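Textiles and the Home
Unit 7: How Cloth Behaves
Course notes, May 2025

Welcome back! This is my favorite unit, so please forgive the length of the handout. We spent the last unit on fibers, and now we get to what happens once those fibers are turned into something you can wear, sleep in or hang over a window. Bring a piece of cloth from home to the next class. Anything will do, and old is better than new.

Woven cloth

Weaving uses two sets of yarn. The warp runs the length of the loom and is held tight while the weft goes over and under it, back and forth. Take a plain cotton handkerchief and pull it along the warp, then along the weft. Very little happens. Now pull it corner to corner, and it gives! You are pulling on the bias, and the small squares between the yarns are leaning over into diamonds. The yarns themselves have hardly stretched at all.

Dressmakers have used this for a long time. A skirt cut on the bias hangs and swings in a way that the same skirt cut on the straight grain never will. It also grows, so a bias hem should hang for a day or so before you mark it. I have ruined a good skirt by skipping that step and I would like you to learn from it.

The three basic weaves you need to know are plain, twill and satin. Plain weave goes over one, under one. Twill steps sideways with each row, which gives the slanted lines you see on denim. Satin lets the yarns float over several others before they go under, so light bounces off the long smooth stretches (and so does your fingernail, which is why satin snags).

Knitted cloth

A knit is built from loops, each one pulled through the loop before it. Loops can change shape a great deal before the yarn has to stretch, and that is where the give in a T-shirt comes from. Look closely at the two sides of a plain jersey. The front shows little V shapes in columns, and the back shows rows of bumps. Cut a strip across the width, tug it, and watch the edges roll up. I never get tired of this one.

Drape

Drape is the way cloth falls under its own weight. It depends on how stiff the cloth is, how heavy it is, and how easily the yarns slide past each other. The lab test is lovely and simple: a round piece of cloth is laid over a smaller round stand, so the edge hangs down in folds, and you measure the shadow it makes from above. A stiff cloth throws a big shadow with a few wide waves. A soft one throws a small shadow with many deep folds.

We will run our own version with the samples in the Kamolrat box. Please handle these gently and put them back in number order. Sample 63 is a heavy linen and sample 321 is a light wool, and I want you to guess which one throws the larger shadow before you test. Write the guess down first, in pen!

Wrinkles

Bend a yarn sharply and the fibers on the outside of the bend are stretched while the ones on the inside are squeezed. Wool springs back well. Cotton and linen do not, and the water they take up from the air makes it easier for the bend to set. Ironing uses the same idea in our favor: heat and steam loosen things up, you press the cloth flat, and it cools in its new shape. Let a shirt cool on the hanger before you put it on and it will stay smooth longer.

Rolling makes gentler bends than folding. If you must fold something for long storage, change the fold lines now and then. Old tablecloths often wear through exactly along the creases.

For the next class

Read chapter 2 of the Loltholm reader, up to the part on felting. You can stop there, though I hope you won't.

Find two things at home with different drape and write half a page comparing them. Say which are woven and which are knitted, and how you could tell. A curtain and a scarf would make a good pair. So would a dish towel and a sweater.

The Walto worksheet on grain lines is due at the same time. Several people mixed up warp and weft last time, so one more hint: the selvage, the finished edge that doesn't fray, always runs the same way as the warp. If your cloth still has a selvage you can find the grain in a second.

The Seten room is open before class for anyone who wants extra time with the magnifiers.
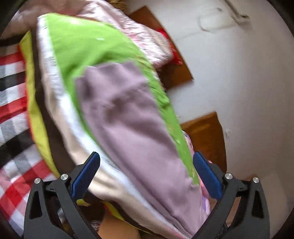

Felting comes next, and it needs hot water, soap and a fair amount of elbow grease, so wear sleeves you can push up. Bring an old wool sweater if you have one you can spare. Check the label first, as machine-washable wool has usually been treated so that it won't felt.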